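Kitchen scale gives a different weight for the same cup, is it broken or is it me?

Posted in Weighing and measuring by Tainá Quintana

I've been trying to stop measuring everything by the mug and I bought a cheap electronic scale off a stall in Jirkstead. Silver thing, black strip at the front, a red power button and one marked M that I still don't trust. I tested it with a light blue plastic cup of water, because I don't believe anything a gadget tells me until I've caught it out once.

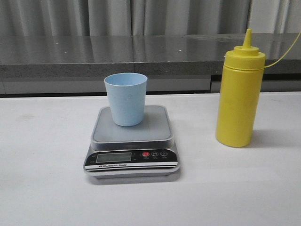 2 min read · 3 replies

Filled to the same line, I got 7 grams' difference between one go and the next. The seller says that's normal. Is it? I want it for bread and for a sauce that goes into a yellow squeeze bottle, and for the sauce I have to get the vinegar right or it's too thin to bother with. I've changed the batteries. I have also read the leaflet, which mostly warns you not to drop it in the bath.

Before anybody tells me to buy a better one, I'd like to know what's wrong with this one.

Gleice Bragança

I doubt it's broken. How are you filling to "the same line"? By eye, in a plastic cup with sloping sides, you can easily be 7 grams out, and more the nearer you get to the top where the cup is widest. You're testing the scale with something less accurate than the scale.

Leave the water out of it altogether. Try the cup with nothing in it, and lift it right off between goes so the platform is clear. Do it a few times in the middle of the platform and a few times towards one side. If the middle ones agree and the side ones don't, you've learnt where to put things.
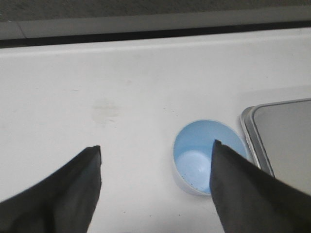

What to check before you blame the scale

Is the worktop level and hard? A folded tea towel underneath will throw it out. So will a crumb under one foot, and I speak as someone who wrote a cross letter to a shop over a crumb.

Is anything touching the platform besides the cup? Bowls that overhang and lean on the packet next door are a common one.

Has it come up to zero before you put anything on it? Some people switch on with the cup already sitting there and then wonder what they're looking at.

The M button probably changes the units, but I haven't got your model so don't hold me to that. Look at the little letters by the display after you press it.

Natanael Portela

They all do this. Mine's a Puner and it was supposed to be good. Just use cups.

Vanderleia Batista

I'd ignore the reply above, sorry. Cups are fine for porridge. I make bread every Thursday and I could never get the same loaf twice until I weighed the flour.

I don't go along with everything Gleice says either. Weighing an empty cup only tells you the scale can repeat itself with something very light on it. It could repeat itself all day and still be wrong. You need a known weight, and a bag of sugar isn't one, whatever people say, because you're weighing the bag too and the packers don't stop on the exact grain.

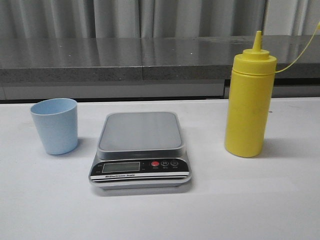
Borrow a proper brass weight if you can. I had a 900 gram reading that I was quite happy with until my neighbour's weights showed it should have been nearer a kilo, and that explained a good many flat loaves. If you can't get hold of any, weigh the same jar on two other scales and see which one is the odd one out. Three cheap scales agreeing proves very little, I admit, but it's better than one.

For the sauce, put the empty squeeze bottle on first, zero it, and pour straight in. If it's tall and light it may wobble, so keep a hand near it but not on it. Don't weigh in the cup and tip it over into the bottle, as you'll leave some behind in the cup every time and blame the scale for that as well.

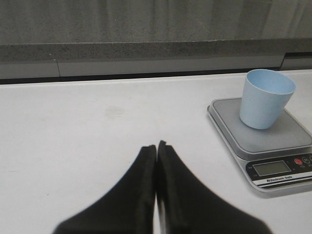 Wipe the worktop too before you start, and dry it. And let the scale sit in the kitchen for a bit if you keep it in a cold cupboard. I was told 12 minutes by somebody who sounded very sure of himself. I've never seen any proof of the number, but leaving it to settle did seem to help with mine.

Tainá Quintana

Thanks both. Emptied the cup and did as Gleice said, and in the middle it gives the same number each time. Towards the side it's 1 gram lower, sometimes. So the water was mostly me. I'm still not convinced it's telling the truth, only that it's sticking to its story, so I'm asking round for a brass weight. The M button does change the units. I'd had it in ounces for part of the weekend.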